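The Rurkbridge Roundup
Last updated: 20th June

THE WAR ON THE TABLE

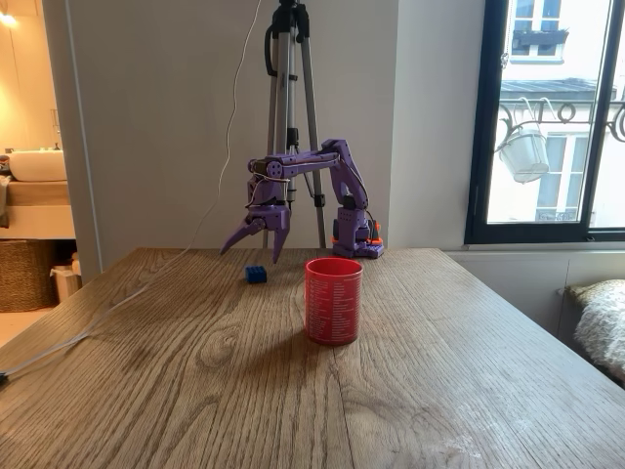
Every household has a surface that attracts things, and in ours it has always been the table. We bought it when we moved to Rurkbridge, on the theory that a family with a proper table would sit down at it and talk. What we got was the place where the mail goes. In January I decided that this would be the year of the clear table, and I'm reporting back now because Danica Dimitrov, who edits this newsletter and has a long memory, asked me how it was going in front of other people. It's going fairly well. On a good evening the small stuff comes down to one blue building block, lying on its side toward the back, and one red cup, and I'd call that a victory by the standards of this house. The wood turns out to be rather handsome, too. I had forgotten it had a grain, long dark lines of it, having known it mainly as a backing for catalogs.

For those of you thinking of doing the same, I followed the method in a paperback called The Jernonar Way, which I found at the library sale and which runs to 378 pages. It could have been a postcard. The gist is that you take everything off, put back what belongs there, and find homes for the rest. The trouble is that the author appears to live alone, possibly on a boat.

Taking everything off went fine. I filled two boxes and had a lovely afternoon. Then came the homes. Pens went in the pen drawer, which already had pens in it, along with batteries of unknown health and the key to a bicycle lock we no longer own. Mail went in a basket by the door. Mail is still in the basket by the door, and I'm told the basket now needs its own chapter.

The building blocks were another matter. We have a tub that holds 2000 of them, or says it does on the lid, and every night they all go in. Every morning there's one on the table. It isn't always the same one. I've asked the children about this separately and together and gotten nowhere, and my husband says he's innocent in the tone of a man who has been asked before.

Cups I blame on the adults. A cup put down on a bare table looks perfectly at home, and that's how it gets you. Put one cup down and the next person thinks, well, there's a cup there, and sets down a magazine to keep it company. By the weekend you're eating off your knees again. My rule is that a cup may stay as long as somebody is still drinking from it, and you would be amazed how long people around here can go on drinking a cup of tea.

I should own up about the smudges. There are some pale ones toward the lower right that I've gone at with a damp cloth, then with dish soap, then with a bottle of Witier polish that cost more than lunch. They've barely noticed. Mrs. Ojeda across the street recommends mayonnaise, left on for 30 minutes. I haven't tried it – there's something about spreading mayonnaise on a table I spent five months clearing that I can't quite face – but if any of you have, please write in and tell me what happened to the smell.

Meanwhile the two boxes are in the hall closet. I'll get to them after the summer, once we can open the door again.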